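16/12/2021, table by the window

Today I continued to sort the parts for the control exercise. Box from Yokoyama arrived in the morning, but the packing list says 11 items and the invoice has other item names, so I wrote to them and wait for the answer. The order number ends with 347.

Emiko Arai asked me to keep the switches and the toy blocks on one table until February. I agree, but then we need a fixed place for each thing. My proposal: electric parts on the left, blocks on the right. The Larneck labels do not stick well on the plastic, I will try paper ones.

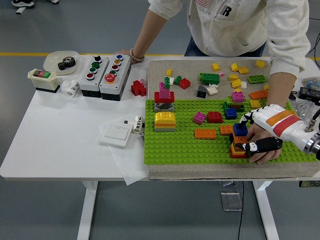

Push-button boxes should stay together, because we always take them as a pair. The colors are not in the same order on the two, and only the right one has the big red emergency stop, so please check before you write the label. The gear can stay in its white dish — it rolls away easily. Blocks I did not sort yet. Tomorrow: ask Emiko if the green baseplate must stay on the board.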